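Ruddock yellow cloths, pack of 4

Posted 2018-02-09

I've been selling these cloths at Romside since last March and they're still the thing I reorder most. They're a pale yellow, soft straight out of the packet, and they scrunch up small enough to shove in an apron pocket (mine lives there, to be fair). I use them on tables, handrails, stair posts, anything wooden that gets fingered all day long. Ours is a big open upstairs room with white beams, and the dark banister shows every smudge!

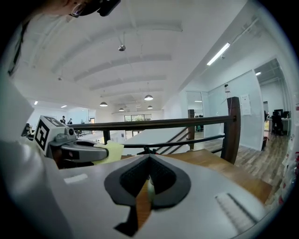 Angus Prendergast: Had a pack of these since the summer and they're grand on my oak table, but do they shed on dark wood? My old ones left fluff all down the banister.

Good question, Angus. The first wash does let go of a bit of fluff, so give them a run through on their own before you start on anything dark. After that I've had no bother. Skip the fabric softener, though, it makes them smear.

For spindles and thin rails I twist the cloth into a loose rope and pull it back and forth,

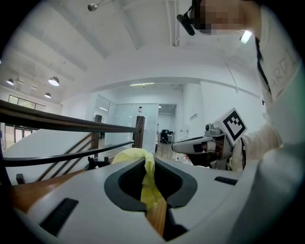
then shake it out and go over the flat bits with a clean side. A tiny dab of Brovex polish is plenty if the wood looks tired.

Item code 827. Machine wash at 40, dry on the line. We have 994 packs in at the moment, and postage is the same for one pack or three.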